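6장. 손으로 직접 보여 주기: 블록 분류 작업 녹화하기
2022-05-19 | 글: Elaine Falcão

앞 장에서 팔 두 개의 영점을 다 맞추셨다면 이제 제일 재미있는 부분입니다! 6장에서는 조종용 팔(저는 그냥 '손잡이 팔'이라고 부릅니다)을 손으로 움직여서 작업용 팔에게 블록 분류를 보여 주고, 그 움직임을 Lutano 녹화기에 저장하는 데까지 갑니다. 저는 처음 할 때 오후 한나절을 통째로 썼는데, 대부분은 케이블 순서를 잘못 꽂아서 날린 시간이었어요. 그래서 순서를 좀 깐깐하게 적어 둡니다.

영점을 아직 안 맞추셨으면 5장으로 돌아가 주세요. 영점이 틀어진 채로 녹화하면 재생할 때 손가락이 엉뚱한 데로 갑니다. 저도 한 번 그렇게 해서 52회분을 지웠습니다.

6.1 시작하기 전에 챙길 것

- 손잡이 팔과 작업용 팔, 각각의 전원 어댑터 (서로 바꿔 꽂지 마세요. 플러그 모양이 같습니다!)
- 손목 카메라와 짧은 USB 케이블
- 비상 정지 버튼. 손잡이 팔을 잡지 않는 손이 닿는 자리에 두세요.
- 큼직한 유아용 블록. 색이 서로 확실히 다른 것으로요.
- 색깔별로 담을 통
- Lutano 녹화기가 설치된 컴퓨터

블록은 작은 것보다 큰 것이 훨씬 편합니다. 작은 블록으로 시작하고 싶은 마음은 저도 아는데(멋있어 보이잖아요), 손잡이 팔에 익숙해지기 전에는 집는 것보다 튕겨 내는 게 더 많아요. 큰 블록도 돌기가 위로 온 것, 뒤집힌 것, 옆으로 누운 것이 다 다르게 잡히니까 연습거리는 충분합니다.

6.2 연결하고 깨우기

1. 비상 정지 버튼을 눌러 둔 상태에서 시작합니다.
2. 작업용 팔의 전원을 먼저 넣고, 표시등이 깜박임을 멈출 때까지 기다립니다.
3. 손잡이 팔의 전원을 넣습니다. 순서가 바뀌면 녹화기가 두 팔을 거꾸로 알아봅니다. 손잡이 팔이 혼자 움찔하면 바로 그 증상이에요. 둘 다 끄고 2번부터 다시 하세요.
4. 손목 카메라를 컴퓨터에 꽂습니다. 저는 허브를 거치지 않고 본체에 바로 꽂습니다.
5. 녹화기를 열고 '장치' 탭에서 팔 두 개와 카메라가 모두 초록색인지 봅니다.
6. 두 팔의 자세를 눈으로 비슷하게 맞춘 다음 비상 정지를 풉니다.

주의: 6번을 건너뛰지 마세요. 자세가 많이 다르면 작업용 팔이 손잡이 팔의 자세를 따라잡으려고 한 번에 확 움직입니다. 통이 앞에 놓여 있으면 통까지 같이 날아가요. 비상 정지를 풀 때는 얼굴도 손도 팔이 닿는 범위 밖에 두셔야 합니다.

참고: Prenholm 받침대를 쓰시는 분은 조임 나사를 한 번 더 확인해 주세요. 몇 시간 돌리다 보면 조금씩 풀립니다.

6.3 카메라 각도 맞추기

손목 카메라는 팔과 함께 움직이기 때문에 화면이 계속 흔들리고, 가까운 물건은 금방 흐려집니다. 처음에는 멀미가 날 것 같은데 금방 익숙해져요. 각도에서 제가 신경 쓰는 건 딱 하나, 손가락 끝 두 개가 화면 아래쪽에 들어오는지입니다. 끝이 안 보이면 나중에 모델이 집는 순간을 배울 단서가 확 줄어듭니다.

1. 녹화기에서 '미리 보기'를 엽니다.
2. 손가락을 끝까지 벌립니다. 이때 양쪽 끝이 다 보여야 합니다.
3. 카메라 고정 나사를 반 바퀴 풀고, 끝이 화면 아래에 걸리도록 고개를 조절합니다.
4. 나사를 조이고, 손가락을 몇 번 오므렸다 벌렸다 해서 각도가 그대로인지 봅니다.
5. '노출 고정'을 켭니다. 자동으로 두면 밝은 플라스틱 위를 지날 때마다 화면이 출렁거려요.

조명은 위에서 고르게 비추는 게 제일 무난합니다. 매끈한 플라스틱은 반사가 꽤 심해서, 스탠드를 바로 옆에 두면 블록 윗면이 하얗게 날아갑니다. 저는 스탠드를 아예 천장 쪽으로 돌려놓고 씁니다.

6.4 손잡이 팔 잡는 법

손목에 힘을 빼세요. 정말입니다! 꽉 쥐면 손떨림이 그대로 녹화됩니다. 엄지와 검지는 방아쇠에, 나머지 손가락은 손잡이에 살짝 얹는 정도면 됩니다. 팔꿈치는 책상에 붙이는 편이 낫고, 의자는 평소보다 조금 높은 게 편해요.

1. 녹화하지 않는 상태로 허공에서 천천히 동그라미를 그려 봅니다.
2. 블록 하나만 놓고 그 위까지 내려갔다가, 집지 않고 다시 올라옵니다. 여러 번 반복하세요.
3. 이제 집어 봅니다. 내려가기 전에 손가락을 먼저 벌리고, 블록이 두 손가락 사이에 온 다음에 오므립니다.
4. 들어 올려서 잠깐 멈추고, 제자리에 내려놓습니다.
5. 블록의 방향을 바꿔 가며 3번과 4번을 되풀이합니다. 비스듬하게 놓인 블록은 손목을 먼저 돌려서 맞춘 뒤에 내려가세요. 내려가면서 돌리면 꼭 옆 블록을 칩니다.

블록 두 개가 딱 붙어 있을 때가 제일 까다로워요. 손가락이 들어갈 틈이 없거든요. 그럴 때 저는 손가락 끝으로 한쪽을 슬쩍 밀어 틈을 만든 다음에 집는데, 이 미는 동작도 그대로 녹화해 두는 게 좋습니다. 로봇도 언젠가는 똑같은 상황을 만날 테니까요.

주의: 방아쇠를 끝까지 당긴 채로 오래 버티지 마세요. 손가락 모터가 뜨거워집니다. 타는 냄새가 조금이라도 나면 비상 정지를 누르고 식을 때까지 쉬어 주세요.

6.5 한 회분 녹화하기

한 회분은 블록 하나를 집어서 맞는 통에 넣고 시작 자세로 돌아오는 것까지입니다. 저는 색마다 통을 하나씩 정해 두고 중간에 바꾸지 않아요. 통 색과 블록 색을 꼭 맞출 필요는 없습니다. 파란 블록을 빨간 통에 넣어도 끝까지 그 규칙만 지키면 됩니다.

1. '새 작업'을 누르고 이름을 적습니다. 이름에 공백은 넣지 마세요. 내보낼 때 오류가 납니다.
2. 시작 자세로 갑니다.
3. 발판을 한 번 밟으면 녹화가 시작됩니다. 삑 소리가 난 다음에 움직이세요.
4. 블록을 집어 통 위로 옮기고, 낮게 내려가서 놓습니다. 높은 데서 떨어뜨리면 튀어 나가요.
5. 시작 자세로 돌아와 발판을 다시 밟습니다.
6. 마음에 안 들면 바로 '버리기'를 누릅니다. 나중에 골라내려고 미루면 어느 회분이었는지 절대 기억 못 합니다(경험담이에요).
7. 4회마다 블록을 다시 흩어 놓고 자리를 바꿉니다.

얼마나 모아야 하느냐는 질문을 많이 받는데요, 제 경우에는 235회에서 처음으로 쓸 만하게 움직였고 338회까지 모으고 나서 멈췄습니다. 통의 위치를 바꾸거나 구석에 기댄 블록까지 집게 하고 싶으면 더 모으셔야 할 거예요. 하루에 몰아서 하는 것보다 나눠서 하는 걸 권합니다. 피곤해지면 손이 급해지고, 급한 손도 그대로 배우거든요.

참고: 살짝 빗나갔다가 다시 집은 회분은 버리지 마세요. 저는 1월에 모은 자료에서 이런 걸 전부 지웠다가, 로봇이 한 번 놓치면 그 자리에서 멍하니 멈춰 버리는 바람에 다시 모았습니다.

6.6 화면 확인

녹화를 마쳤으면 '검토' 탭에서 손목 카메라 영상을 몇 개 열어 보세요. 통 위에 있을 때도, 바닥의 블록으로 내려갈 때도 손가락이 계속 화면에 걸려 있어야 합니다. 색 구분이 잘 되는지도 같이 보시고요.

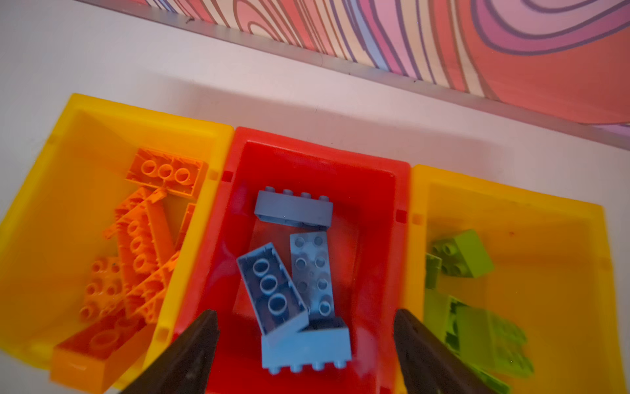
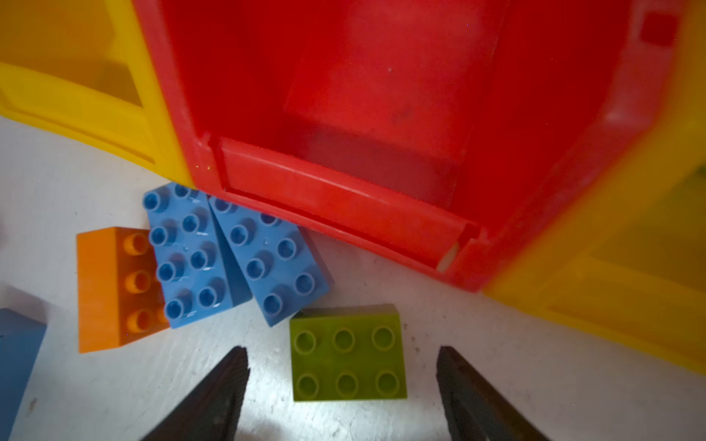
그림 6-1, 6-2. 손목 카메라 화면. 첫 번째는 블록이 담긴 통 위, 두 번째는 흰 바닥에 놓인 연두색 블록 위. 두 장 모두 아래쪽에 검은 손가락 두 개가 보임.

손가락 한쪽이 화면 밖으로 나가 있으면 6.3으로 돌아가서 각도부터 다시 잡으세요. 영상이 뚝뚝 끊기면 카메라 케이블을 다른 포트로 옮겨 보시고, 그래도 그러면 Rondonuwu 드라이버를 다시 설치해 주세요. 내보내기와 학습은 7장에서 이어집니다.

최종 수정: 개정 4판, 6.5의 참고 추가
문의: Arngate 사용자 지원 게시판 | © Arngate | 맨 위로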